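Endcombe Community Centre - Laundry and Linen Working Group
Minutes of the March meeting

Meeting opened at 6.40 pm in the upstairs room. Pornthip Sangkhawat in the chair. Apologies were received from the Trosside branch.

1. Minutes of the previous meeting
Accepted with one correction. The dryer quote was for two machines, not one. The corrected copy is in the folder.

2. Matters arising
The lint trap on the older dryer has been replaced. The labels for the sports bins have come back with the colours swapped and will be reprinted at no cost to the centre.

3. Folding and sorting - can any of it be done by machine yet?
Pornthip tabled her notes on the question left over from last time, which was whether the centre should put money aside for automated folding in next year's budget. The wash and dry side is no trouble. Folding is where the hours go. The log for last quarter shows 771 items folded by hand, most of them team tops, tea towels and the bibs from the junior program.

She had looked at two kinds of equipment. The first is the fixed folding machine used by commercial laundries, which wants flat, square items fed in at one end by a person. Kullalard, who do the towels for the pool, told her theirs copes well with sheets and towels and that they still do clothing by hand. The second is the two-armed robot with general-purpose grippers, the sort that can work at an ordinary table or a piece of furniture. These are the ones people had been asking about.

Her view was that the fold itself gets most of the attention and is the easier half. Once a top is lying flat with the sleeves out, the moves are much the same each time. Getting it flat from a heap is harder. Cloth has no fixed shape, a sleeve may be inside out or tucked under, and two fingers have to find a single layer and pick it up without taking the one beneath. A finished packet beside a crumpled one shows how far apart the two ends of the job are. 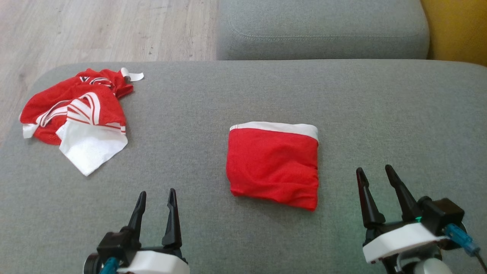 Sriwong asked whether speed mattered at all if the thing could be left running overnight, and said that even a slow machine would have the bins done by the time the desk opened. Pornthip replied that it would matter less than reliability. A machine that stops on an inside-out sleeve at 9 pm has done very little by morning, and someone would need to be on call to clear it. She had not found a supplier willing to put a figure in writing for mixed clothing left unattended.

There was some discussion of whether sorting by colour would be a better first job. It was felt that it might be, as an item only has to be picked up and dropped in the right bin, though it saves far less time than folding would. One member pointed out that the junior bibs could be hung on hooks and not folded at all. This was generally liked.

On cost, the group has $3000 in the equipment line. Pornthip said this would not go near a two-armed machine and she did not want it held over for one. She suggested it go to a second folding table at a better height and a rail with hooks for the bibs.

Moved that no money be set aside for automated folding this year, and that the question be looked at again in twelve months. Carried.

Moved that the table and rail be priced. Carried.

4. Detergent
The unscented powder will stay. The sample of liquid was found to leave marks on dark fabric.

5. Other business
The upstairs key is sticking again - Pornthip to ask for a new one to be cut. The Trosside branch would like their spare laundry trolley back.

Actions
Pornthip - prices for folding table and hook rail; key.
Sriwong - return trolley to Trosside; ask Kullalard if two of us could come and watch the towel line.

Meeting closed at 7.55 pm.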